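Unit 6: Wall-mounted storage in small enclosed bays
Course handout, Interior Fittings and Storage, Part 2
Prepared by Jaruwan Chuensuk. Revised 2022-10-28.

6.1 Scope

This unit covers storage fixed to the walls of a bay that is closed on three sides. Free-standing shelving was dealt with in Unit 4 and is not repeated. Students should bring the panel tables from the Savchuk reader, as the exercise in 6.6 refers to them.

6.2 Terms

Bay: a floor area bounded by a back wall and two side walls, open at the front.
Post: a vertical frame member, normally at a rear corner.
Crossbar: a horizontal member fixed across a wall, in full or in part.
Infill: the panel held between frame members. It may be solid, slotted or perforated.
Fitting: anything hung from a post, crossbar or infill.
Clear floor: the part of the floor that no fitting overhangs.

6.3 Load path

The weight of a fitting should reach the floor by the shortest practical route. A basket hung on a post puts its load straight into the frame. The same basket hung on infill loads the panel first and the frame second, and thin perforated panel will bow between its supports. For coursework, treat infill as able to carry light items only, and show every heavier fitting on a post or crossbar.

A partial crossbar is acceptable where the fitting is short. Draw both ends and state how the free end is held. Tadeusz Zalewska's notes from the February session give two methods; either may be used.

6.4 Hook rails and baskets

A hook rail suits items with a loop, a handle or a hole. Pitch (the distance between hook centres) should be even unless there is a stated reason for a change. Set the pitch from the widest item to be hung, then check the drop: the longest item must clear the working height below the rail.

Open mesh baskets suit small items that cannot be hung. Divided baskets keep unlike items apart but waste space if the compartments are badly sized. Mesh has the further advantage that the contents can be checked from outside. Very small parts need a liner.
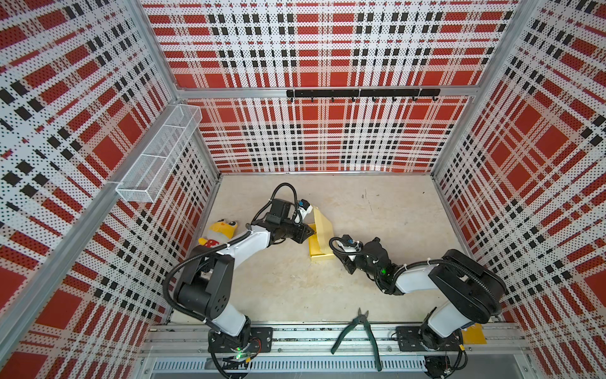

Fig. 6.1. Bay with perforated plaid panels, hook rail on the rear crossbar and mesh basket on the left rear post.

The rail in Fig. 6.1 has seven hooks at even pitch. Note that both fittings take their support from the frame, and that the crossbar also divides the back wall infill into an upper and a lower section. Where a crossbar does this, show the panel edges on the drawing as separate pieces.

6.5 Pattern and legibility

Patterned infill affects how easily a fitting is seen. A dark rail against large dark blocks loses its outline, and a mesh fitting lets the pattern show through. Plain infill is the safer choice where users must find items quickly – a pale floor helps, but only for what is placed on it. If a pattern is specified, submit a sample at full size. Reduced prints are not accepted, as the scale of the pattern is the point under review.

6.6 Exercise

Design the wall storage for a bay with a back wall 2,000 mm wide. The client, Skuswood, requires one hook rail for 15 hand tools and one divided basket with 9 compartments. Submit:

– an elevation of the back wall and one side wall
– a section through the hook rail, with the drop marked
– a load path diagram for each fitting
– a short note on the choice of infill

Dimensions in millimetres throughout. Assume Zastwood posts at the rear corners. Do not alter the post positions.

6.7 Reading

Savchuk reader, sections 2 and 3.
Nornar fittings sheet, pages on rails and end stops.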